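Getting a patio clean without a pressure washer

I love this job. A patio that has gone a bit green over winter can look years younger by teatime, and you need very little to do it: a stiff broom, a bucket, warm water and some washing soda.

Pick a dry, cloudy morning in April. Full sun dries the water too fast and leaves streaks!

1. Move the pots and chairs, then sweep twice, the second time at right angles to the first.

2. Scrape out the moss. An old kitchen knife does it, but I bought the Kvam hook and I'm a convert -- it gets right down into the gaps and saves your wrists.

3. Stir a mug of washing soda into 4 litres of warm water. Wear gloves, and keep it off the lawn and the flower beds.

4. Wet the ground first, then brush the mix on in small patches. Leave it for 43 minutes if you're as fussy as me, or until you've had a cup of tea and a biscuit. Don't let it dry out.

5. Scrub in circles, starting at the far side so you never walk over the clean bit. Rinse with plenty of plain water.

Greasy drips near where you cook need something extra. Cover them with cat litter overnight, sweep it up, then go over the mark with neat washing-up liquid and hot water. Two rounds will shift most of it.

Try any cleaner on a hidden corner before you start, above all on limestone, and never use vinegar on it -- the acid eats into the surface.

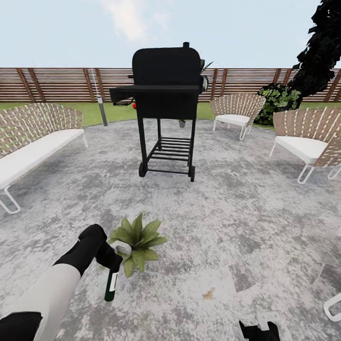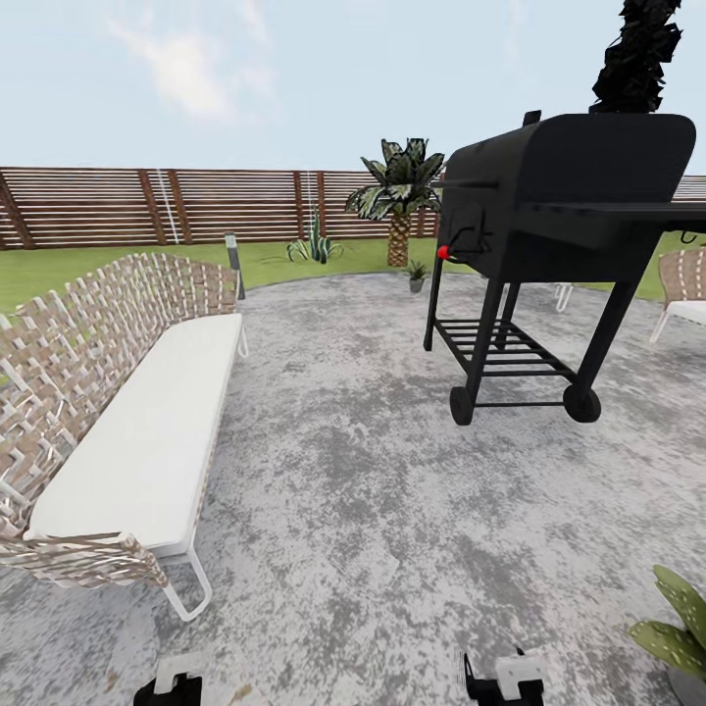
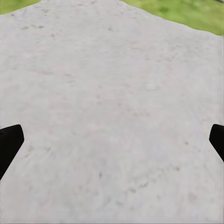

Grey patio: by the barbecue, out towards the fence, and the surface close up.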